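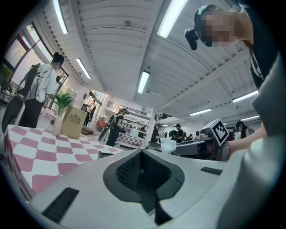 Shop notebook, Kodcombe floor
Sat 3 May

Second day of running the floor with everybody collecting at once, and I want to get the house rules down while they're fresh. The old sheet was written back when we had one person on one table and a whole room to swing their arms in. It's two pages and most of it is about charging batteries. The Atitus folks asked us for something they can pin up at their end too, so consider this the rough draft (comments in pen, please, pencil disappears on this paper!).

1. Cables before anything else. If you're wearing a pack, walk your own cable from end to end before you put the headset on. Power strips stay on the floor but get pushed out of the walking lanes. I said this twice today and then stepped on one myself, so I'm writing it first.

2. Marker cubes are not handles. I know, they're right there and they're the perfect size. Pick the gripper up by the grip. If a cube gets bumped, stop, tell whoever is on the log, and redo the check. Don't eyeball it and carry on. Episode 1506 got tossed for exactly this — a cube had turned a hair and the left hand drifted off for the whole take.

3. Start pose. Both grippers in front of you, tips forward, still for a slow breath, then go. Abdelaziz (the tracking script, for anyone new) wants both cubes in view at the start or it sulks.

4. One object per hand unless the task card says otherwise. For the black case and the wipe, the left gripper steadies the case and the right one does the cloth. Pinch it, don't scoop it. Scooping drags the case along with it and then your end position is useless to anybody. The cloth is allowed to be crumpled, please stop smoothing it out between takes.

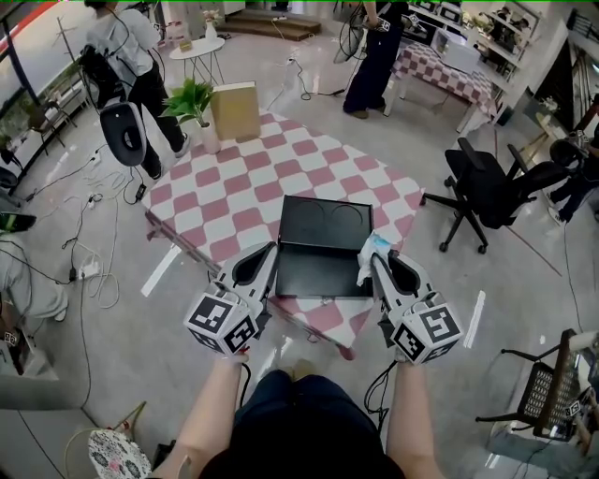 5. Table dressing stays put. The checkered cloth, the plant and the box beside it are part of the setup now, so leave them where they are until the card changes. If you have to move one, write it in the log.

6. Spotters. Anyone in a headset gets a spotter if a chair is within arm's reach. Better still, roll the chair away. We've got a lot of chairs on this floor and I'd love a parking spot for them — ideas welcome.

7. Faces get blurred before anything leaves the building. No exceptions, and that covers the clips we send over to Skikach for review. 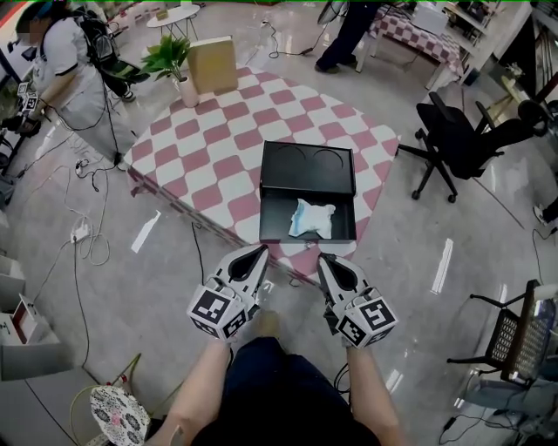 Case task, cloth in the tray, both grippers in front of the box.

Rule 4 is the one I keep going back and forth on. "Steady the case" means different things to different people. I've been resting the left gripper against the side, but a couple of us like to hold the rim, and in the replays those look like two separate tasks. My vote is side only. We're at almost 101 good takes on this card and I'd hate to split them.

Still to do: reprint the task cards in bigger type, label the power strips, and find out if Atitus wants the rules numbered our way or theirs.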